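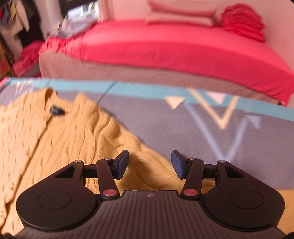
Durnby's home clothing project has passed a cheerful milestone, with 1197 recordings of people handling their own clothes now saved and checked. The work is led by Zonora, a small robotics firm on the edge of the town, and the aim is to teach a machine to fold, sort and put away washing in an ordinary bedroom. All of the examples come from people holding a gripper in one hand and getting on with the job at home. On one visit, a mustard-yellow cable-knit lay rumpled on a patterned floor mat beside a low bed with a bright red sheet, and the gripper's two jaws stood open above it. It is a lovely test. Thick knitwear bunches up, hides its own edges and refuses to lie as flat as a cotton shirt would.

The gripper has no motor driving it through the house. A person carries it, closes the jaws on a sleeve or hem and moves the cloth wherever it needs to go, while a camera on the tool records the view. The learning system, called Prurlow, is then given the pictures together with the path the hand took, and tries to work out what to do when it meets a garment it has never seen before.

So far 55 households have taken part, most of them in Durnby and the villages to the north. A visit usually brings in about 15 usable recordings, and people are asked to leave the room as it is. Bedding, toys and half-sorted piles are all welcome - the team says early trials on a bare bench in January gave Prurlow very little idea of what a real home looks like.

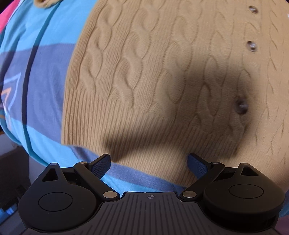

Knitwear has become the favourite subject of the spring sessions, and the Zonora team can talk about it for a surprisingly long time. Cables and ribbing change the way a garment stretches, and fastenings add another puzzle when a front has to be lined up. A tan cable-knit cardigan seen close up on its wearer gives a good idea of the challenge, with small, glossy buttons down the front, twisted cables across it and tight ribbing along the hem. Shadows matter too. The gripper and the arm holding it can darken a broad patch of knit, and Prurlow has to learn that the dark patch is still the same cardigan.

Checking is done at Sriwong, the firm's partner workshop, where five people watch every recording and mark the moment each grasp begins and ends. Fumbled grasps are kept and labelled, as the team is keen for the system to see how a person recovers from a slip.

The first robot trials using the new material are planned for the workshop, starting with towels and moving on to jumpers. An open afternoon will be held there on Saturday, May 27, 2023, when visitors can have a go with a hand-held gripper and add a recording of their own. Bring something woolly!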